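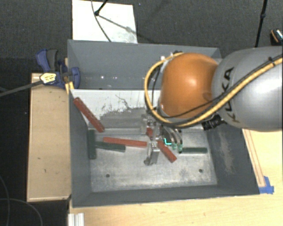 A visit to the Clenside returns depot

2021-01-12

I had walked past the Clenside depot for years without knowing what went on in it. It is a long, low building on the Claltthorpe road with a bus stop outside and a row of poplars behind. Last July they ran a set of small group visits and I put my name down.

Clenside handles clothes and household goods that people send back to shops. If you order two sizes of the same jacket and return one, it may well end up in Claltthorpe for a few days. The depot opens the parcel, checks what is inside, cleans or repacks it if need be, and sends it on.

There were 13 of us on the tour. We signed in at a side door, were given yellow waistcoats and had to leave our bags in a locker. The locker takes a pound coin and gives it back, so bring one. Masks were worn throughout and we kept well apart, which made it hard to hear at the back.

The first stop was goods in. Lorries back up to the doors from six in the morning and the parcels come off in wheeled cages. Our guide said the slowest part of the whole job is opening them. People use far more tape than they need, and a good number put no slip in at all, so someone has to work out from the label what the item is and who sent it. Anything that can't be matched goes on a shelf and waits 40 days.

After that comes checking. Each bench has a lamp, a clothes rail and a flat table, and the checker looks at seams, cuffs, zips and the inside of the collar. Make-up on the neckline is the most common mark. Shoes are turned over to see if the soles have been outside. I asked what happened with a dress that had plainly been worn to a party, and was told that it depends on the shop. Some refuse it and post it back to the buyer, others take the loss.

The part I liked best was the steaming room. It was very warm, even with the doors propped open, and smelled of clean cotton. A shirt takes less than two minutes to do. The two women working there had both come from the Brostach laundry when it closed, and they folded shirts faster than I could follow. We were each allowed to try one. Mine had to be done again.

Repairs are in a smaller room upstairs, up a metal staircase that would be difficult for anyone with bad knees. They sew on buttons, replace zips and mend small tears. The buttons are kept in old Tuncer biscuit tins, sorted by colour. On a normal day they mend nearly 1000 items, and in the weeks after Christmas more than that. Goods past mending are sold by weight or go for rags.

We finished in the canteen with tea and a slice of fruit cake, and there was time for questions. Most were about waste. The guide gave straight answers, and said the depot could do little about how much people order - its job starts when the parcel comes back.

The visit took an hour and a half and was free. Parking is poor, but the bus from the town centre stops outside twice an hour. Wear flat shoes, as the floors are hard and there is nowhere to sit until the canteen. Visits are on hold at present. Names can still be left at the front desk for when they start again.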